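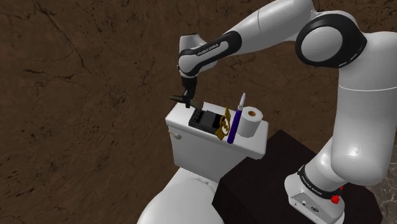 1/ Water rates in Lirkholm go up in April. The base charge goes from $67 to $74 a quarter, and the first tier of usage gets smaller. If your bill jumps by more than that, check for a leak before you call the city. Start with the toilet. On a white one with a tank, like this, put a few drops of food coloring in the tank and leave it alone for half an hour. Color in the bowl means the flapper leaks.

12 replies 31 shares

2/ Next, the meter. Shut off everything in the house and write down the reading. Wait two hours and read it again. Mine had moved. The leak was in the line to the outside faucet, on the Hutchins Street side.
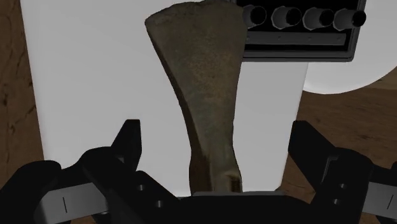
3/ The city will adjust one bill a year for a repaired leak. You need the repair receipt and both meter readings. The form is at the Catero Avenue office and costs nothing. They took 4 weeks to answer me and credited $50.

5 replies 18 shares

4/ The new tiers are printed on the back of the bill, in small type. 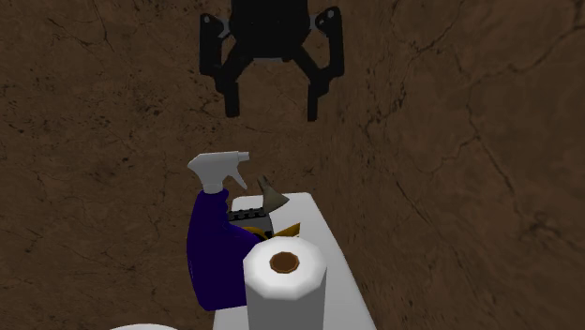 Renters get the same tiers as owners if the account is in their name. If the landlord pays, ask for a copy of the bill.

2 replies 9 shares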